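Kahsay announces second EP "Gorgate" and a short run of shows

26 October 2022

The electronic producer Kahsay has confirmed that a second EP, titled "Gorgate", will come out on the small label Nudach. It has 4 tracks and a running time a little longer than the first EP. The label published the news this morning together with the opening track, "Low Tide Radio", which can already be streamed in full.

Listeners who know Kahsay only from the debut will notice a change of speed. The first EP stayed close to house music, with warm chords and a steady kick drum. On the new single the drums are broken and dry, and the bass line comes in late, after almost two minutes of quiet keys and a voice which repeats one single word. It is a patient piece of music, and in my opinion it is the strongest thing this producer has published until now.

According to the text from Nudach, most of the EP was made at home during the winter, with 2 old synthesizers and a drum machine bought second-hand. The title track was the last one to be finished. It existed for a long time as a sketch without drums, and in this form it was played at the end of several DJ sets, where people asked for its name and did not receive an answer. A fan recording of it has been passed around on forums for more than a year. The finished version is shorter than this recording, and the melody is now played on an electric piano.

The other two tracks are "Paper Lamp" and "Seventh Bus". The first is a slow piece at 74 beats per minute, without any percussion in the first half. The second is made for the dance floor, and it is the one which DJs are likely to play most often. The label says that a remix by Gromby will follow later as a separate digital release. Gromby and Kahsay have shared the bill many times, but they have never worked on the same record before.

The vinyl edition is limited to 350 copies and comes in a plain sleeve with a printed insert. Orders are open now on the label's own page, and a part of the copies is kept for independent record stores. As with the earlier Nudach releases, a second pressing is not planned. The digital version has no limit and includes the same tracks in the same order.
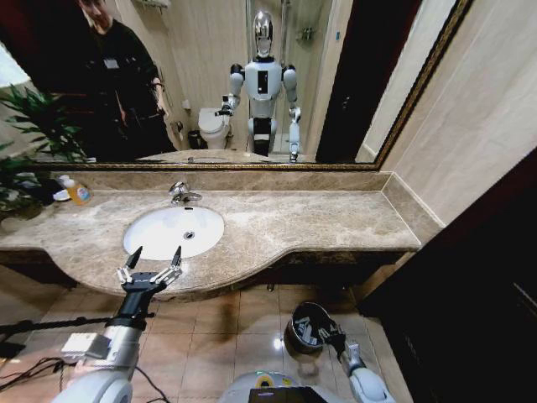
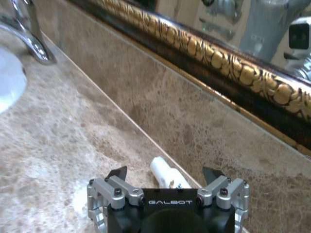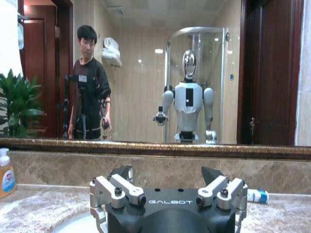
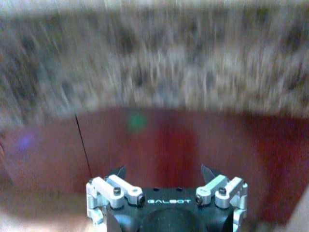 Kahsay will present the new material live, and not as a DJ set, for the first time. The shows will be small, in rooms with seats where this is possible, and Gromby will open each evening with an ambient set. The label has promised the full list of cities and venues before the end of October. People who subscribe to the Nudach newsletter will be able to buy tickets one day earlier than the general public.

It is worth mentioning that the live set will also include older music in new arrangements. Two pieces from the debut EP have been rewritten for the occasion, and the label hints that a longer version of the title track will close the evening. There is no word yet about a full album. Nudach writes only that there is "more material than fits on one record", and that no decision will be made before the shows are finished.

"Gorgate" will be available on vinyl and on all the usual digital services. The single "Low Tide Radio" is out now.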